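Fakbridge open day: an hour at the Stiltdale bench

I'd signed up for the afternoon tour, got lost twice between the parking lot and the front desk, and ended up tagging along with the morning group instead. No harm done! Fakbridge opens its workshops once a year, usually in September, but this time they held it on Feb 6, 2023, and it was freezing. I kept my coat on until lunch.

Most people went straight for the big packing line. I'd come for the small stuff, so I headed upstairs to the Stiltdale room, where Omar Matar looks after the little sorting arms. He calls his bench arm Niten (after the cat, I think, though he changed the subject when I asked). It works out of a three-part tray, and setting it up is mostly a matter of teaching it where the walls are. Omar moves the arm by hand to each compartment, saves the position, then runs the whole thing at a crawl and listens.
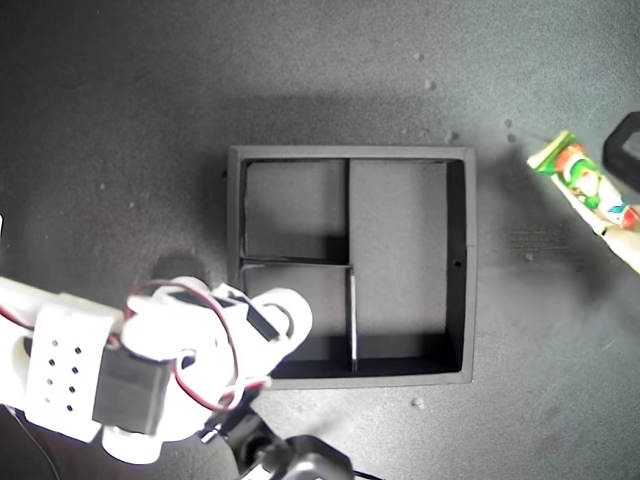 Issue 147

The wires over the top of the arm were what I asked about first, because mine at home always snag. Omar's rule is to leave enough slack for the arm to reach its farthest corner and then bend it through every pose before any tie gets pulled tight. He also showed me his logbook, a fat school notebook with a line for every servo he has ever swapped. Number 101 went in the week before our visit. I was a bit jealous of that notebook – my own records are on the backs of envelopes.

Then Noura Abu Hammour took over for the part I'd been waiting for, the grippers. She prints the fingers in the next room and treats them like brake pads: they wear, you change them, you move on. Her schedule says to look at them every 4000 picks, but she runs a thumbnail along the edges far more often than that. What she wants to find is roughness at the tip, and any little threads of plastic hanging off the side. Threads she trims with a blade. A ragged tip she'll file once, and after that the finger goes in the scrap tub and a new one goes on. She keeps 5 spares in a drawer, already drilled, and let me do a swap on a practice mount. I dropped the screw. Twice. 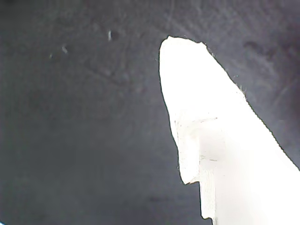

Getting there and what to bring

Take the Lukumay bus and get off at the stop after the bridge; the one before it leaves you on the wrong side of the river. Closed shoes are required, and they do check. The coffee is free but it goes fast, and the Stiltdale room is up two flights with no elevator on that side, so call ahead if stairs are a problem and they'll bring you around through the loading door. I'm going again next time, with a better coat.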